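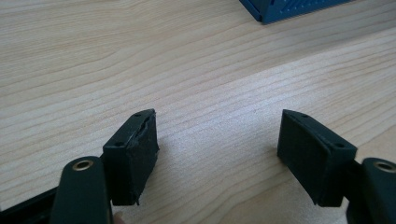

Sorting thin booklets into an upright desk file

Posted by Erkon, February 25, 2018

I have a set of booklets to store on a light wooden table. Most are small, with soft covers, and the pages fan open as soon as the booklet is laid on its side. The organizer is a blue plastic magazine file with three vertical compartments, open at the front above a low wall. Each compartment is far wider than one booklet. A single booklet placed in an empty compartment slides down and bends at the spine. Is there a usual loading order, or is the product wrong for this size?

Oton

The product is fine. Soft covers need side support, so fill one compartment completely before starting the next. Insert spine first, with the open edge toward you, and close the pages between both hands before lifting. Until the compartment is full, put a piece of stiff card (300 gsm or heavier) behind the last booklet - it takes up the lean.

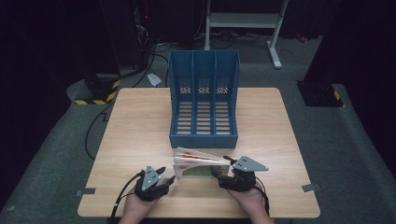 Vlasta Machala objects to the spine-first rule: with the spine at the back the titles can't be read, and every booklet has to be pulled out to identify it. She loads spine forward and accepts some fanning at the rear. She agrees on the card, but cuts it 9 mm lower than the side wall so that it doesn't catch the hand.

Kuruc

just lay them flat in a box, works for me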